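一月十日，年后第一次认认真真收拾屋子，顺手把这阵子攒下来的桌子和餐具都理了一遍，在这页上做个小图集。说是图集，字比图多，你们知道我的，一聊起锅碗就刹不住！

先交代一下来龙去脉。十二月我从旧住处搬过来，原来那张大餐桌进不了门，横着竖着都试了，最后只好送人。新屋子铺的是地砖，光脚踩上去冰得很，可是擦起来真省事，一把拖布从里推到外就完了。没有餐桌的那几天我蹲在纸箱边上吃面，吃到第三顿实在受不了，跑去 Piltia 旧货市场转了一下午。

**桌子**

最后搬回来的是折叠方桌，一共 2 张，桌面是仿大理石的，粉的、橙红的、白的花纹搅在一块儿，边上还包了一圈红。我妈看了说像切开的五花肉（别说，还真有点像）。一开始我也嫌它花，想铺块素色桌布盖住，后来越看越喜欢，小时候巷口吃早点的铺子，用的就是这一路的桌子，油条往上一放，颜色特别对。老板开口要 286，两张一起，我磨了半天嘴皮子，他一分没让，倒是答应帮我抬到车上。

折叠桌好在哪儿呢，平时两张分开，一张吃饭，一张堆东西；来客人了往中间一并，坐六个人没问题。黑色的铁腿要先拉开再往下压，听到“咔”一声才算到位，头一回我没压到底，胳膊一撑差点连桌子带人坐地上。擦桌面用温水加一点洗洁精就够，钢丝球千万别碰，亮面一花就回不来了。

**餐具**

瓷碗搬家时碎得七七八八，我索性换成不锈钢的。盘子和碗是在 Kneath 杂货店配的，那家店小得转不开身，东西摞到天花板，想要哪个得喊老板娘拿竿子挑。碗可以直接坐在盘子上，端汤面的时候手托着盘子，不烫，洒出来一点也有盘子接着。缺点嘛，勺子碰碗的声音很脆，夜里偷吃宵夜全家都知道。

叉子和勺子是 Vanis 的，单买，一套 68。我起初觉得贵，在货架前面来来回回拿起放下好几次，后来想想天天要进嘴的东西，就买了。叉子我主要拿来吃面和水果，筷子党朋友们请原谅我。洗完马上擦干，水渍就不会留下来，亮亮的摆在桌上心情都好一点。

**杯子**

我最宝贝的反而是最便宜的那只塑料杯，玫红色，半透明，买 Potik 果汁粉时店里搭着给的。喝白水也像在喝什么了不得的饮料！我拿它装过酸梅汤、豆浆、凉茶，还插过一回薄荷（薄荷没活下来，杯子好好的）。有人劝我换只玻璃的，可玻璃杯在我手里活不过一个季度，算了算了。

**摆法**

我家没什么讲究，杯子放中间偏里，免得胳膊肘扫到；碗盘挨着杯子；叉勺搁在盘子右手边，柄朝自己，伸手就能拿。桌角尽量空出来，给手机和遥控器留点地方，虽然最后总是被瓜子壳占领。吃完饭先收叉勺，再把碗和盘子一块儿端走，一趟就能搞定，我现在闭着眼都会做。

搬家到现在连桌子带零碎，我给自己定的预算是 2,000，目前还没超，剩下的想留着买两把像样的椅子。现在坐的是塑料凳，坐久了腰酸。有没有人用过那种带靠背的折叠椅？求推荐，最好能跟这花桌面搭一点，红的或者白的都行。

下回等椅子到了再更新，顺便把厨房那排架子也收拾出来，调料瓶的事我憋了一肚子话要说。

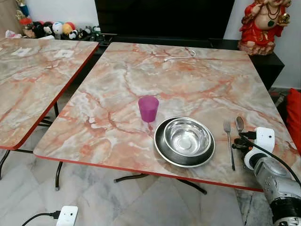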